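Monday, notebook, mooring and tow bench

Fairlead rig finally ran a full day without tripping! We got the 300 hour chain sample off the Gundetside rig before breakfast, and it looks better than I dared hope. Wear at the crown of the link is very even, and the side that sat in the sprayed seawater has a thin brown skin that wipes off with a rag. Annick Ferrand wants it sectioned. I want it sectioned too, but after she has measured it, please, not before.

Tension log from the morning run: steady at the low setting, then the usual sawtooth when the winch brake takes over. I had been blaming the load cell for weeks. Swapped it with the spare and got the same sawtooth, so the cell is fine and I owe it an apology. My money is now on the brake lining. Peak was 2559 on the raw counter, against a trip limit I had left at 2000 in the old settings file, and that explains every single stop last week. Limit is raised in the new file. Old file is renamed so none of us loads it by mistake (me, mostly).

Brastska sent the deck drawings for their anchor handler. The stern roller is wider than the one we modeled, which is great news for the chafe problem — the wire can wander a good bit more before it touches the guide pins. I redid the lead angles over lunch and had to do them twice, I was that pleased with the first answer. Second answer agrees.

Still open: the Gebreyes swivel. It turns freely by hand and sticks under load, always at the same spot. I marked the spot with paint pen. Would love to open it up, but it has to go back sealed, so we wait for their reply.

Akham called at 3:40 about the tow bridle. They want 2 legs of equal length and a spare, with the spare on deck and not in the locker. Fine by me. Need to ask which shackle size they carry, the drawing and the parts list disagree.

Tomorrow: brake lining out, photos of both faces, weigh it. Then the slow pull again with the new limit, all the way through this time. Can't wait to see that curve!

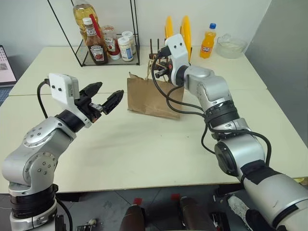 Paper bag on the table, right gripper in the top of it.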